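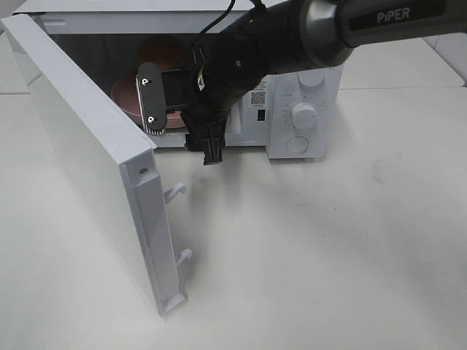 The manipulation class at Varnard runs for one term and ends with a single graded exercise: a robot arm has to handle a dish in a microwave oven. We spoke with the course instructor on Sat 18 July, while the teams were still collecting runs.

The instructor picked the microwave over the block-stacking task used in earlier years. "Stacking hides errors," the instructor said. "You can be off by a centimeter and the tower still stands. Inside a cavity you have walls on both sides and a door next to you. The arm has to come in at an angle, and the wrist takes up most of the opening."

Each team records 200 demonstrations by hand guiding, then trains a policy and runs it 20 times for the grade. A run counts only if the plate ends inside the taped square on the table, face up. Contact with the door is allowed. Moving the oven is not.

The class has 22 students this term. Most came in with some programming and no hardware experience. According to the instructor, the first two weeks go to cable routing, joint limits and emergency stops, and the students complain about it.

"They want to train on day one," the instructor said. "Then they find that their first recordings are useless. The speed changes halfway through, or the operator's sleeve is in every camera view. One team threw out 34 recordings and started over."

The software is split in two. Recording goes through Clokano, a logger written by a former student. Playback and scoring use Dedar, which the instructor maintains and described as "stable if you don't update it during a session."

The hardest part to learn has been the grasp on the rim. Teams that close the fingers too early push the plate toward the back wall, and the policy has few examples of recovering from that. Two teams now record recoveries on purpose, starting with the plate in a bad position.

Final runs are in August, in the Yau building. Teams get one practice slot each on the morning of their run.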